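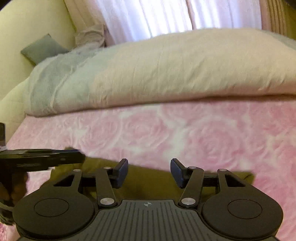 Consejos para cuidar las consolas viejas y los cartuchos

Escribo esta página en español porque mi mujer es de aquí y porque casi todos los que me compran cartuchos también lo son. Si encuentran algún error de gramática, les ruego que me lo digan con amabilidad. De consolas sé un poco más que de subjuntivos.

Los contactos del cartucho

Primero, no se debe soplar dentro del cartucho. Yo también lo hice durante toda mi infancia y sé que parecía funcionar, pero la saliva deja humedad sobre el metal y con los años el contacto se pone verde o negro. Lo correcto es usar un bastoncillo de algodón con alcohol isopropílico, el más puro que vendan en la farmacia o en la tienda de electrónica. El alcohol de romero y la colonia no sirven.

Moje el bastoncillo, apriételo un poco contra el borde del frasco y páselo por los contactos siempre en la misma dirección. Después pase otro seco. Cuando el algodón sale gris, repita con uno nuevo hasta que salga limpio. Un cartucho que estuvo mucho tiempo en un garaje me pidió una vez 82 bastoncillos, y lo apunté en mi cuaderno porque mi mujer no me creía.

Deje secar el cartucho media hora antes de ponerlo en la consola.

El plástico amarillo

Las carcasas grises y blancas se vuelven amarillas con el tiempo, y más si han vivido cerca de una ventana. Se habla mucho en los foros de blanquearlas con agua oxigenada y sol. Yo lo he hecho dos veces. La primera quedó bien y la segunda quedó con manchas como de mármol, que todavía están ahí. Si la consola tiene un valor sentimental, mi recomendación es dejarla amarilla y limpiarla con agua tibia y una gota de jabón de platos.

Para las esquinas y las rejillas va bien un cepillo de dientes blando. Las pegatinas no se mojan.

Los mandos

Cuando un botón no responde, casi siempre es suciedad debajo de la goma. Abra el mando sobre una bandeja con borde, para que no se pierdan los tornillos, y haga una foto con el teléfono antes de quitar nada. Las gomas se lavan con agua y jabón y se dejan secar toda la noche.
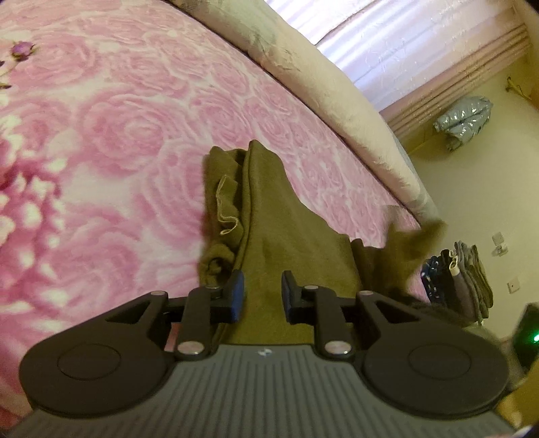

Los puntos negros de carbón que tiene la goma por debajo no se frotan nunca con fuerza. Si están gastados, existen gomas nuevas. Yo las pido a una tienda pequeña que se llama Berorora, donde un juego para 2 mandos llega en un sobre normal. Hay que mirar bien el modelo, porque las variantes se parecen mucho y a mí me han sobrado ya varias.

Guardar sin estropear

Los cables se enrollan flojos, en círculo grande, y se cierran con una tira de velcro. La goma elástica de cocina se derrite y se pega al cable en verano, y luego no hay manera de quitarla. El transformador se guarda separado de la consola para que no la raye.

Las cajas de cartón deben estar de pie, como los libros, y en un armario interior. El desván es demasiado caliente en agosto y el sótano es demasiado húmedo en diciembre. En cada cajón pongo una bolsita de gel de sílice y la cambio cada 4 meses.

También ayuda una lista. La mía empezó en un papel y ahora va por la línea 863, contando manuales y mandos sueltos. Anoto el título, el estado, la fecha de la última limpieza y si la pila de guardar partida ha sido cambiada. Esto último es importante: una pila vieja puede soltar líquido y comerse la placa. Para cambiarla hay que soldar, y quien no tenga costumbre hará mejor en llevarla a alguien que sí la tenga.

Me falta escribir sobre los televisores de tubo. Eso lo haré en otra página, pero mientras tanto pido que no los abran: guardan corriente peligrosa también desenchufados.

Fergus Morrison

17 comentarios · Compartido 41 veces
© Taller Fodside · Contacto · Volver arriba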